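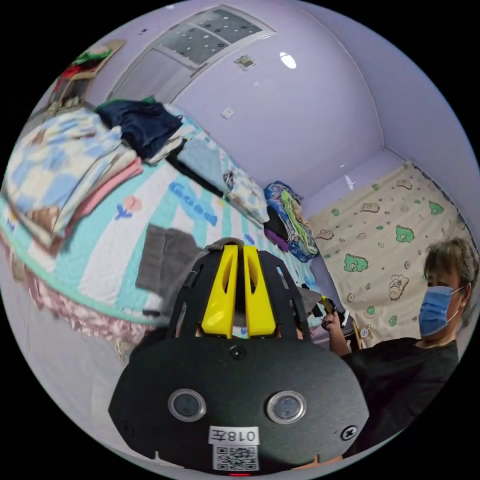 Handheld grippers vs. teleop for folding clothes on a bed
Forum: Teaching and Demonstration
Page 1 of 1

uzma_y
Posted 7:42 pm
We are collecting folding demos with a pair of handheld grippers, left and right, fisheye camera on each. The work is done on real beds in real bedrooms. The policy is meant for a two-arm setup with the same fingers.

We have 1,678 episodes so far, all clothes. T-shirts and towels train well. Pants do not. The robot gets the waistband, brings one leg over the other, and then either grabs two layers of fabric where it should grab one or pulls the bedspread up along with the pants. It has done the bedspread thing in 13 of the last 40 trials.

Two questions. Would you keep going with handheld demos for pants, or switch to teleop on the actual arms? And if you keep going, what do you tell the person holding the grippers?

Uzma Yousafzai

plainbearing
Posted 8:05 pm
Switch. Handheld is fast but a person's wrists do things your arms can't. When you pinch a waistband off a soft surface you roll the fingers under the edge without thinking. If the arm can't reach that angle over a bed, the policy is learning a motion it can't carry out. With teleop you find that out on the first try.

malley_dan
Posted 8:19 pm
I disagree with plainbearing. We did both at Malley. Teleop folding took us so long per garment that the operators started taking shortcuts, and the shortcuts were worse than the wrist problem. One operator would drag the pants to the middle of the table every time before starting. The robot learned to drag everything to the middle, including things already there.

Handheld episodes can be checked for reach afterward. Run each trajectory through your arm model and drop the ones that don't fit. You lose some, but you lose them at your desk.

plainbearing
Posted 8:31 pm
You lose the hard ones, though. The ones that fail the reach check are the same ones where the fabric was at the far side or bunched up. Then you train on easy pants and wonder why it only folds easy pants.

malley_dan
Posted 8:40 pm
Fair point. We kept a list of what got dropped and re-recorded those with the person standing in a different spot. It took an extra afternoon. I still think it beats teleop for cloth.

vkhurana
Posted 9:02 pm
Before picking a side I would want to know how the demos start. Are the clothes laid flat, or does the person begin with a pile? And what are they lying on? Two layers at once is often a camera problem. If the pants and whatever is underneath look alike from a few inches away, it won't matter who or what is holding the gripper.

uzma_y
Posted 9:20 pm
For pants they start flat. For shirts we did both flat and crumpled. The surface is whatever is on the bed. We don't strip it or clear it off, and other clothes and bedding stay where they are.
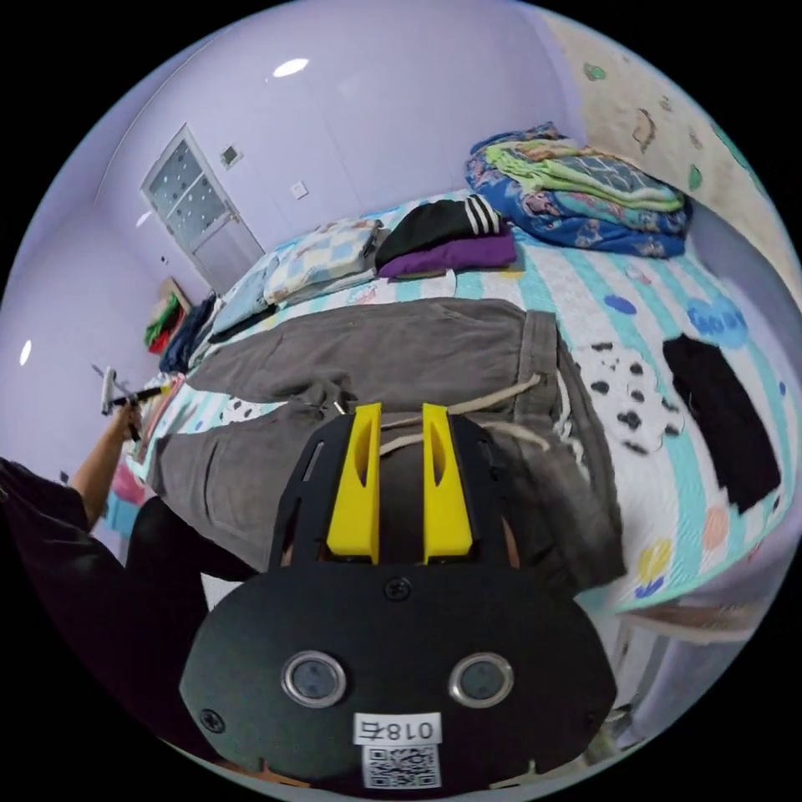 Gray sweatpants at the flat start, seen from one of the grippers.

The pants stand out well enough there, I think. The cord at the waist is a separate headache. The fingers catch it and the policy sometimes pulls on it as if it were the edge of the waistband.

vkhurana
Posted 9:37 pm
Thanks, that helps. I agree the gray reads fine against the stripes. What I would worry about is the quilting. It's soft and thick, so the fingers can push down into it before they close, and that is how you pick up the spread. A person feels the fabric bunch and backs off. Do your operators press down before they pinch?

Also, I would not leave the cord to chance. Either tuck it inside the waistband before recording, or leave it out in every episode and have the person pinch well to one side of it. Mixing the two without a rule is what hurts.

Vandana Khurana

tapemeasure
Posted 9:44 pm
Clear the bed. I don't understand why people record with other laundry lying all over it. Get the fold working on a bare flat sheet and add the mess later.

uzma_y
Posted 9:58 pm
@vkhurana I went back through a batch of 53 pants episodes with one of our operators. Yes, she presses down almost every time. She said the fingers slip if she doesn't. I had never asked.

@tapemeasure We did start on a bare table. It folded nicely on the table and fell apart in the first bedroom. I'm not going back to that.

tapemeasure
Posted 10:06 pm
A bare table is not a bare bed. You changed the surface and the background together, so you don't know which one broke it.

uzma_y
Posted 10:11 pm
That's true. I can run a short set on a made bed with nothing else on it and see.

prumau_ops
Posted 10:30 pm
For pinching without pressing, here is what we tell people at Prumau:

Open the fingers before you get near the cloth.
Come in from the side, low, with one finger ahead of the edge.
Let the front finger slide under. Stop when you see the edge move.
Close, then lift an inch and wait a second.
If the bedspread came up too, let go and do it again. Keep recording.

The last line got us the most improvement. We used to throw away any episode with a bad grab. Now we keep the ones where the person fixes it, and the robot will let go and try again on its own a fair amount of the time.

plainbearing
Posted 10:42 pm
Keeping the mistakes means training on the mistakes. How do you stop it from learning the bad grab as step one?

prumau_ops
Posted 10:55 pm
We trim. The clip starts with the fabric already in the fingers, just before the release, so the bad grab itself isn't in the training data and the recovery is. It does mean someone has to mark the cut by hand. Up to a minute per clip when you're new to it.

akande_lab
Posted 11:14 pm
Two things to add. Have the person say which hand holds and which hand moves before they start, and keep it that way for the whole fold. Our people at Akande swapped hands halfway through the legs and the two arms ended up reaching for the same cuff.

And watch where the idle gripper goes. If the operator lifts it up out of the way while the other one works, your arm will want to do that too. Ours hit a lamp.

uzma_y
Posted 11:26 pm
The idle hand does drift up in ours. I'll set a rest position beside the garment.

Plan for the next batch: handheld, cord tucked, side approach, fixed holding hand, and keep the recoveries. I'll put the trajectories through the reach check and list what gets dropped. I'll also do one small teleop set on the same pants so there is something to compare.

plainbearing
Posted 11:33 pm
Post the teleop numbers even if they make me look bad.

clallora_fan
Posted 11:50 pm
Does any of this carry over to jeans? I'm using the Clallora fingers and they slide right off the waistband. Should I start a new thread?

vkhurana
Posted 11:58 pm
New thread please, and say how wide your fingers open. Thick waistbands are a different problem from sweatpants.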